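Claltside Newsletter
Materials and Furnishings
5 January 2025

Play service shelf: what goes out, what stays in, and how it is cleaned

By Charito Evangelista

The pretend café sets at the Claltside site were re-sorted over the winter closure. The changes are small, but they affect anyone who sets up or clears the counter, so they are written out in full here. The old sheet inside the cupboard door should be taken down.

Stand

The olive-green tiered stand remains the centerpiece of the set. It is built on a threaded rod that runs through the center post, with the trays clamped between the post sections. When the post loosens, the upper tray turns on its own and begins to lean. Tighten by hand from the top while holding the lower tray still. Do not use pliers. The finish on the post chips under a tool, and the thread strips before the user feels any resistance.

Lift the stand by the post, below the upper tray. Lifting by the scalloped rim of a tray puts the whole load on one clamp point, which is how the previous stand failed in April.

Donuts go on the lower tray. Keep them to a single layer, frosting side up. The upper tray is for one light item. A heavier load up there raises the balance point enough that a child reaching across the counter can tip the stand with a sleeve.

Donuts

The donuts have been checked for surface wear. The sprinkled ones wear fastest, on the raised decoration, and the drizzled ones next. Plain frosting colors outlast both. A donut with flaking decoration is withdrawn the same day and goes in the Pretar box under the sink for assessment. It should not be put back on the stand because the rest of the set looks thin without it.

Replacements are ordered from Darwish under line 3008. They are supplied in mixed colors only, and requests for a particular frosting are not accepted.

Cups, mugs and bowl

Larger mugs stand together at the back, in front of the bowl. The small cup goes in front of the mugs, where shorter arms can reach it. Handles should point out toward the user or to the side, so that a mug can be picked up without being turned first.

The ribbed mug needs more attention than the smooth one. Juice residue dries in the grooves and does not come off with a cloth. Use the soft bottle brush, working along the ribs, then rinse. The smooth mug can be wiped inside and out. Neither should be left to soak overnight.

The bowl is used for mixing and for loose pieces. It is not a sink, and water play stays at the other table.

Red tray

The round red tray is the serving tray. It has a glossy surface, and small pieces slide on it when it is carried at an angle. The rim is low and will not hold them. Children carrying it should have one or two pieces on it at most. Staff clearing up should empty it before moving it.

Gloss surfaces show scratches early. Wash the tray with the cloth side of the sponge and dry it upright. Trays stacked wet in the cupboard last year developed a cloudy ring that could not be polished out.

Counter

The gray marble-patterned counter is wiped before and after each session. The veining hides crumbs and dried drips well, particularly the rust-colored lines, so check by touch as well as by eye. The cleaning solution is Studumen, diluted at 300 milliliters of concentrate to 2000 milliliters of water. The earlier sheet gave a stronger mix, which left a film on the cups. Label each bottle with the date it was mixed and discard what remains after a week.

Storage

Pack in this order: tray flat on the bottom, bowl on the tray, mugs inside or beside the bowl, small cup on top. Donuts go in their own lidded tub. The stand is stored assembled on the lower shelf. Taking it apart each evening wears the thread and gains very little space.

Budget

The 890 left on the furnishings line is held for a second stand of the same pattern. No decision has been made on color. Suggestions can be left in the Materials tray in the office, with the room name written on the slip. Requests for additional mugs will be considered after the spring count.

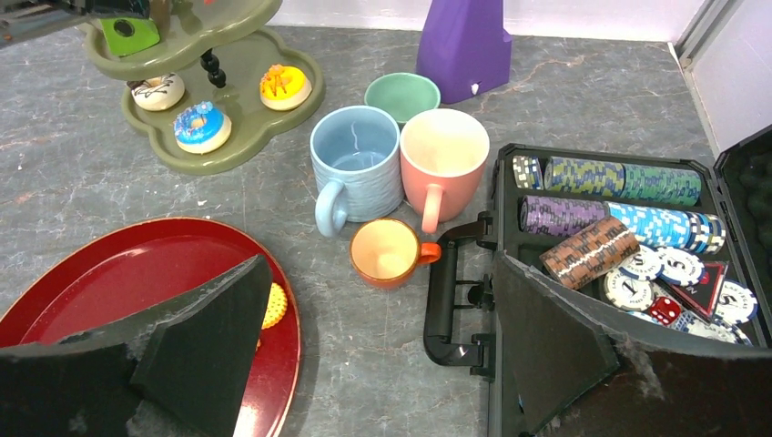 Play service set on the marble-patterned counter, with donuts on the lower tray of the stand and the small orange cup in front of the mugs.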